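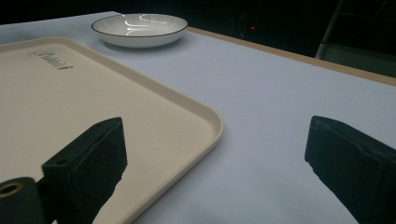
The owner of Zamora, a lunch place with 11 seats, has carried food to tables for 19 years. She started at the Hellska hotel, clearing breakfasts, and opened her own room after it closed.

Asked what she would change about most small restaurants, she starts with the trays.

"People buy them too small," she says. "Then they stack bowls on top of bowls to save a trip. I want a big tray with a low rim, so I can get my fingers under a bowl without tipping it."

She prefers cream or white. Dark trays show every crumb and dried drip, she says, and the staff end up wiping them all through lunch.

Soup and noodles go out in shallow white bowls. She tried deeper ones from Jevico for one winter and gave them up. "They held the heat, but customers couldn't see what they'd ordered. It all sank."

Setting up takes her 15 minutes in the morning. Tables are wiped first, then the trays, then the bowls are checked one at a time under the window. She runs a thumb along each rim. A chipped bowl goes straight in the trash.

"I don't keep them for the kitchen – somebody always serves from one by mistake."

Trays are washed by hand after the last table leaves, at three, and stood on edge to dry. She is looking for a second rack. The one she has, a Trerex, came from the hotel and leans to the left.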